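Scene reset rules (simulated manipulation)

Scene reset rules are the house conventions a team follows when it puts a simulated workspace back to its starting state between robot trials. I've kept this entry going since I joined the Visach group, so please read it as one person's working knowledge and not a formal standard. There isn't a formal standard that I know of, and I've looked!

The term covers three things in everyday use: where the objects go, where the arm goes, and what gets written down before the next trial starts. People argue mostly about the first one.

Origins

The rules I use grew out of a short text called the Bristov notes, put together by Prys Yorath when we were all sharing one kitchen world and breaking it for each other daily. Version 2 is the one still in circulation. It added the seed rule (below), and it dropped a long section on lighting that everyone skipped anyway.

Object placement

A bowl, cup or tray gets a home spot on the counter plus a small allowed offset, drawn fresh each time. Keep the offset in the config file — never in the script — so that somebody else can find it. If the container has something in it, the contents are part of the reset too. Loose, grainy fillings are a pain here, as they need time to settle after loading. We wait 100 simulation steps before the arm is allowed to move, and the Skustport people wait 1000, which I find painfully slow, but their fillings do stay put.

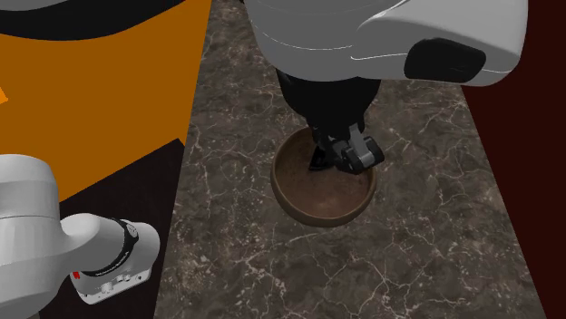
Fingers near a rim are the other classic trouble spot. The notes ask for a contact check whenever a trial begins or ends with the gripper close to a container: log any touch between finger and wall, even a light one, and flag the trial if the container has shifted from where it was placed. Don't nudge it back by hand and carry on. I did that for most of one May and had to throw the whole batch out.

The seed rule

Every trial stores its random seed, the config version and the software build. A batch is 30 trials, and the seeds go in a plain list at the top of the log. Pretty dull, but it means a strange result can be replayed by anyone with the same build.

Disagreements

The Ardeleanu version of the rules lets you skip the arm's return to its rest pose if the next trial uses the same object. It saves a lot of time, and I can see the appeal, but the start poses drift and the trials get hard to compare. My group still sends the arm home every time.

See also: contact logging, settling time, rest pose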